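液体酸素・液体水素バージ 受入前点検チェックリスト(コメント付き)
Tondunov試験場 水路運用班
改訂 2025年12月16日

適用範囲
本表は、Tondunov試験場の係留岸壁に着岸する極低温推進剤バージ(液体酸素用および液体水素用)の、移送開始前点検に適用する。曳航中の点検は曳船側の手順書による。燃焼試験スタンド側の配管は対象外とし、境界はスタンド側第一遮断弁の上流フランジとする。

記入方法
判定欄は「適」「否」「条件付」のいずれかとする。空欄のまま次の区分に進まないこと。「条件付」とした項目には、コメント欄に条件、期限、担当者を記す。

点検対象 バージSiltik(液体水素)
点検責任者 Lenka Bartoš
立会 Vilém Matoušek(移送系)、Lionel Clegg(曳船Huttunen船長)
承認 Rostislav Oravec

1. 係留および船体
1-1 係船索の本数および取り回し 判定:適
1-2 係船索の摩耗、素線切れ、キンク 判定:条件付
コメント:船尾側スプリングラインのアイ部に毛羽立ちあり。強度部材には達していない。次回着岸までに交換のこと。担当Clegg。
1-3 防舷材の位置と固定 判定:適
1-4 喫水標の読み(船首・船尾・両舷) 判定:適
コメント:左右差は許容値内。水路の水位が低い時期は、移送中も読みを続ける。6月の渇水時に係船索が張りすぎた記録があるので参照のこと。
1-5 ビルジの残水 判定:適
1-6 歩み板の固定および手すり 判定:適
コメント:岸壁側の滑り止めテープが一部剥離。通行に支障なし。次の塗装工事に含める。

2. 接地および電気
2-1 船体接地線の接続 判定:適
2-2 接地抵抗の測定 判定:適
コメント:測定値4Ω。基準は本表の規定で100Ω以下。測定器の校正票は有効期限内。
2-3 防爆形照明器具の外観 判定:適
2-4 非防爆機器の区域内持込み 判定:否 → 是正後 適
コメント:岸壁詰所の充電器が区域線の内側の棚に置かれていた。詰所の外側区画へ移設し、再点検した。再発防止として棚の用途表示を改める。担当Matoušek。
2-5 陸電ケーブルの被覆および接続箱 判定:適

3. 貯槽および真空断熱
3-1 環状部真空度 判定:適
コメント:前回値からの上昇はごくわずか。傾向図に追記済み。
3-2 貯槽圧力計の現場値と遠隔値の一致 判定:適
3-3 液面計の指示 判定:条件付
コメント:差圧式液面計の指示が、満液付近でふらつく。導圧管の再パージで収まったが、原因は特定していない。今回の移送に限り、5分ごとに現場読みを併用する。期限は次回移送前、担当Carrillo。
3-4 安全弁の封印および検査票 判定:適
3-5 破裂板の外観 判定:適
3-6 ベントスタック先端の着氷、閉塞 判定:適
コメント:先端カバーは外してあることを双眼鏡で確認。外したカバーは工具庫の所定位置に返却し、持出し票に署名する。

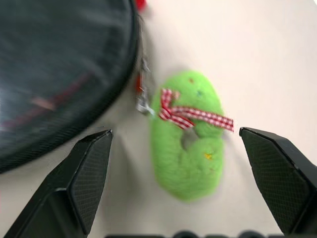 3-7 外槽表面の結露、霜付き 判定:適
コメント:マンホールフランジ下部に薄い結露。拭き取り後、再付着なし。霜になった場合は断熱劣化を疑い、3-1を再測定する。

4. 移送ホースおよび継手
4-1 真空二重ホースの外観、曲げ半径 判定:適
4-2 バイオネット継手のシール面 判定:適
コメント:シール面に線状のきずが一本あるが、爪にかからない深さ。写真を台帳に添付した。
4-3 シールリングの型番照合 判定:適
コメント:Birnel製の交換品を使用。旧在庫と箱の寸法が同じで紛らわしい。照合は箱でなく、袋の札で行うこと。
4-4 ホース支持架台の固定ピン 判定:適
4-5 パージ用ヘリウムの元圧および残量 判定:適
4-6 継手部漏えい試験(ヘリウム) 判定:適
コメント:一回目は検知器の暖機が不足しており、値を採用していない。二回目の値を正とする。

5. 検知および消火
5-1 水素ガス検知器の動作確認(標準ガス) 判定:適
コメント:岸壁東側の検知器は応答が他より遅い。規定時間内であるため適とするが、フィルター清掃を依頼した。
5-2 火炎検知器の視野の遮蔽物 判定:適
5-3 散水設備の試運転 判定:適
コメント:船首側ノズルの散水角がやや下向き。手で修正し、再度放水して確認。
5-4 消火器の配置および圧力 判定:適
5-5 立入禁止区域の標識および鎖 判定:適
5-6 風向風速計の指示 判定:適

6. 通信および要員
6-1 管制室、岸壁、曳船の三者通話試験 判定:適
コメント:Huttunen側の予備機は音声が割れる。主機は良好。予備電池を交換して再試験した結果、改善した。
6-2 緊急離岸の手順読み合わせ 判定:適
コメント:出席者11名、全員署名済み。離岸の指示権者は管制室の当直責任者とする。指示を受けた曳船は復唱を待たずに索を取ってよいかとの質問がCleggから出た。現行手順では復唱を要する。改訂の要否はOravecが検討する。
6-3 個人保護具(面体、耐寒手袋、静電靴) 判定:適
6-4 酸素濃度計の携行 判定:適
6-5 曳船の待機位置および主機の即応状態 判定:適

7. 水路および閘門
7-1 閘門から岸壁までの浮遊物 判定:適
コメント:流木を除去済み。水草の繁茂は航行に影響しない程度。
7-2 可動橋の操作員との連絡 判定:適
7-3 他船の入域予定 判定:適
コメント:移送中の入域なし。酸素バージの回航は本船の離岸後とする。

未処理事項
1-2 船尾側スプリングラインの交換(Clegg)
3-3 液面計導圧管の調査(Carrillo)
6-2 緊急離岸時の復唱に関する手順の検討(Oravec)

総合判定
条件付にて移送開始を可とする。条件は3-3の現場読み併用。液面計の指示差が規定を超えた場合は移送を中断し、点検責任者に報告する。

署名
点検責任者 Lenka Bartoš
移送系 Vilém Matoušek
計装 Eustaquio Carrillo
曳船 Lionel Clegg
承認 Rostislav Oravec

様式番号 2,031
原本は管制室で保管し、写しを曳船および岸壁詰所に各一部置く。旧様式の残部は使用しないこと。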